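Lecture 7 handout: learning tool-mediated transfer from demonstrations
Course notes, K. Urbańczyk. Revised Jun 11, 2021

7.1 Task. The arm picks up a pair of metal serving tongs and uses them to move one pastry from a tray to a plate. The policy sees only the wrist camera and the joint state. Contact with the pastry is made by the tongs, so the fingertip force signal is indirect.
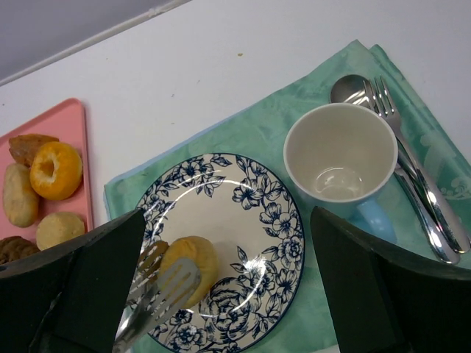

Let a(t) be the commanded end-effector pose and g(t) the gripper width. The Endari baseline predicts both one step at a time. Small errors in g(t) are amplified along the length of the tongs, and the errors compound. Chunked prediction outputs a short sequence of actions and executes part of it before replanning.

7.2 Data. The training set has 546 demonstrations, with 114 held out. Plate, mug and flatware stay on the napkin throughout and act as clutter. Demonstrations by Pomare and Piątek were pooled without operator labels.

7.3 Phase boundaries. We split each episode into grasp tool, grasp item, release item and release tool. The wrist view changes sharply when the tongs leave the fingers, and the labeler uses this change together with g(t).

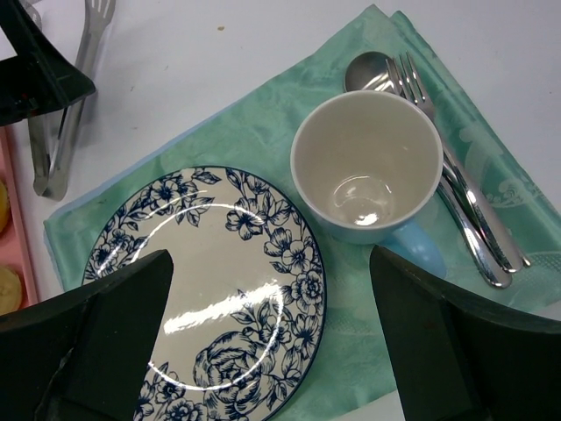 Why not give the policy a fixed transform from gripper to tong tip?
The tongs can slip in the fingers, and the tip moves as they close. A fixed transform holds only until the first slip.

7.4 Reading for next time: Ostrowski's notes on chunk length, section 2. Bring your plots of g(t) for one held-out episode.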